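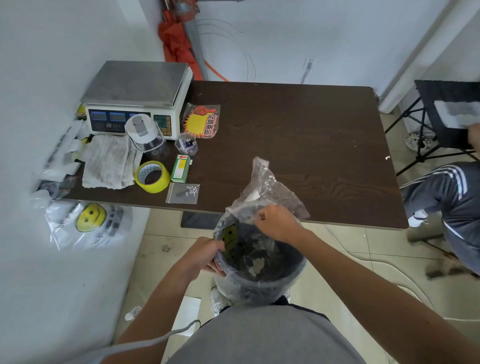

Opening a bag over the lined bucket, scale and hardware bag on the table behind.

To: Callska build list
Date: October 4, 2018
Subject: Re: bag opener, what next?

> Did you ever get the Somora arm near a real bag? Mine just pushes
> the plastic around. I've been at it since August.

Yes, and I'm hooked! I've been bagging by hand first to learn the moves, and the pinch near the top is the whole trick. One side has to hold the rim while the other pulls.

I logged 137 tries on the arm with soft fingertips (8 mm foam, cut from a mat) and it's so much better than bare plastic. Next I'm wiring the scale in so it stops at 900 grams. Anyone have the serial pinout for a Burkar board?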